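七月，星期五，晚上十一点多

今天总算把两套手持夹爪都从头到尾用了一遍，手腕酸得打字都觉得别扭，但是趁着脑子里还有印象，赶紧记下来，不然明天早上起来肯定又只剩一句“还行”了。

先说Bavitz那套。上个礼拜拆箱的时候我就觉得它偏重，今天握了一下午，这个感觉一点没变。重心太靠前了，手一平举起来，前面就往下坠，做个两三分钟没什么，做久了前臂绷得跟石头一样。不过它的指尖我是真喜欢！垫子软，夹住东西以后会稍微包一下，夹珠子、夹皮筋这种不规则的小东西特别稳。我拿一支细签字笔试过，斜着夹、竖着夹、只夹笔帽，都没怎么滑。

Pulholm那套正好反过来。轻，扳机的行程短，手指一勾就合上了，上手五分钟就能顺顺当当地干活。可是指尖硬，接触面又窄，夹扁的东西还好，一碰到圆的就往外挤，像用筷子夹鱼丸（晚饭吃的就是鱼丸，我一边吃一边还在想这个事情，没救了）。我后来把它的垫子拆下来，背面贴了一层薄泡棉，再装回去，手感好了不少，就是合到底的时候会差那么一点点，两边的指尖碰不实。要是夹纸片大概就麻烦了，回头得试试薄一点的胶。

上午基本耗在标定上。我原来的想法很天真，觉得两套夹爪共用一份相机参数就好了，反正镜头型号一样。结果画面一叠，边缘那一圈怎么都对不齐，中间倒是严丝合缝的。折腾到快十二点才想起来，Pulholm的镜头座我上周拧松过，后来随手拧回去，焦距肯定变了一点。重新拍了一组棋盘格，重新算，误差一下子就下来了。气得我去冰箱里拿了根冰棍。以后镜头座拧完一定要点一滴胶，或者起码画条线做个记号，写在这里，大写加粗，虽然日记本没有加粗。

控制器那边，Zirville的新固件终于不掉线了。之前跑着跑着指示灯一灭，数据就断一截，回头还得一段一段去对时间戳，烦死人。今天连着跑了一下午，断了两次，而且都是我自己把线扯松的，怪不得它。线真的是个大问题，两只手各一根，转个身就绞在一起，我现在每做完一轮都得原地倒着转半圈把它们解开，从背后看一定很像在跳什么奇怪的舞。想过换成背包的走线方式，从肩膀后面绕下来，但是天这么热，背个包在屋里干活，想想就算了，等秋天再说吧。

下午换小东西测。大的、方的、硬的前几天都做过了，杯子、盒子、遥控器什么的，两套夹爪分不出高下，怎么夹都行。真正能看出差别的还是这些零零碎碎的首饰和发圈，一个盘子里软的硬的、圆的扁的、会反光的和半透明的全都有，比我专门去买的那些测试块管用多了。
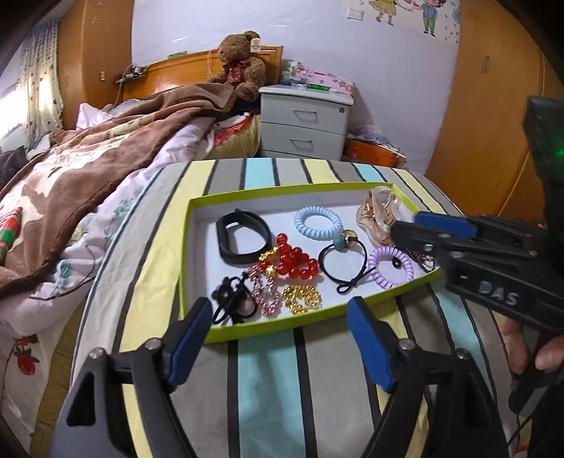 最难夹的是那种一堆黑皮筋缠在一起的，你以为夹住了一根，提起来跟着上来一串，放也放不下去。电话线发圈反而好弄，有弹性，指尖一进去它自己就卡住了，夹偏一点也不要紧。珠子手链要看大小，大颗的红珠子滑，得从两颗中间的缝里下手，小颗的金属珠子就得放慢，扳机稍微勾急一点就从旁边溜走了。抓夹我本来最有信心，结果它那个花瓣一样的边特别难找着力的地方，后来改成去夹中间，才顺手起来。

双手一起上的时候又是另外一回事。我习惯一只手按住盘子边，另一只手去夹，听起来简单，可两只夹爪挨得近了就老是打架，一边的连杆蹭着另一边的垫子，画面里也互相挡。做到后来我摸出一点门道：过去夹的那只手尽量放平，从侧面伸进去，扶盘子的那只手往自己这边收一收，中间就空出来了。明天要把这个写进操作说明里，不然别人来做又要从头摸索一遍。

相机的问题也要记一笔。广角看得全，屋里什么都装得下，可是盘子里的东西就显得小，半透明的那些和白底混在一块儿，回放的时候我自己都要凑近了看半天。Lu那颗镜头窄一些，细节清楚多了，就是手稍微一抬，盘子就跑出去一半。两个我都不太满意，真要选的话还是先用广角吧，分辨率调高一档，硬盘辛苦一点就辛苦一点。还有靠窗那边太亮，自动曝光来回跳，盘子里忽明忽暗的，明天把曝光锁死再录一遍试试。

今天算下来，我心里是偏向Bavitz的指尖加上Pulholm的手柄，最好能拼成一套。接口我粗粗看了一眼，孔位对不上，得打个转接片，厚度还不能太厚，不然指尖到镜头的距离变了，标定又要重来一遍（想到棋盘格我就头疼）。先用打印机打两片试试，一片实心的，一片镂空的，看看镂空的那片会不会晃。料剩得不多了，应该还够。

电池都插上充了，数据还在往硬盘里拷，进度条爬得特别慢，我不等它了。睡觉之前得把手腕热敷一下，明天早上先打转接片，再去买胶。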